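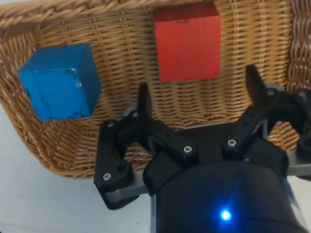
Home & Making Desk

The button tin at the back of the wardrobe

Every household has a tin it can't explain. Ours once held shortbread and now holds 1148 buttons, a figure I can give with confidence as I spent most of a wet June emptying it on to a tea towel and putting the contents back. I had meant to find one button. It was for a cardigan. The cardigan is still undone.

The trouble with buttons is that they are sold to us as spares. They come in a tiny plastic bag pinned to the label of a new coat, and we put them somewhere safe, and the coat goes to the charity shop nine years later with a safety pin where its second button used to be. The spare stays behind. I have 80 of those little bags, all unopened, and I couldn't match more than four of them to anything I own.

My grandmother started the tin. Hers are the good ones: glass flowers, a set of green toggles, something with an anchor on it from a blazer that no one in the family will admit to having worn. She cut the buttons off everything before it went for dusters. I do the same and feel very thrifty about it, although I then buy my dusters from a shop.

Sorting them is the real hobby, of course. I began by colour, which went well until I met the creams. There are 864 buttons in my tin that could be called white by someone in a hurry, and I was not in a hurry. Shell, bone, oatmeal, old tooth. By the second evening I was holding them up to the window and muttering. I switched to size, then to number of holes, and finally to whether I liked them, and that's the system now in force. It needs two jars.

There are people who take this further. The Butero swap, held twice a year in a church hall that smells of squash, lets you trade by the scoop, and I came home from my last visit with more than I took. Coetzee, the haberdasher's near the station, keeps a drawer of odd ones by the till at ten pence each and has had a good deal of my parking money. If you prefer to shop in your slippers, Allus does a mixed bag of 1000, mostly shirt buttons, with the odd ladybird to keep your spirits up.

As for what to do with them, I have tried the suggestions. I made a button picture of a tree (it looked like a cabbage). I glued a row round a lampshade with Vuvance craft glue and they stayed put — so did my thumb, for a bit. I threaded a bracelet for my niece, who thanked me very nicely and has never been seen in it.

Mostly I like to put my hand in the tin and stir. It makes a lovely noise, like a small expensive beach. My husband says I could simply sew one on the cardigan, and I've told him I'm still looking at the creams.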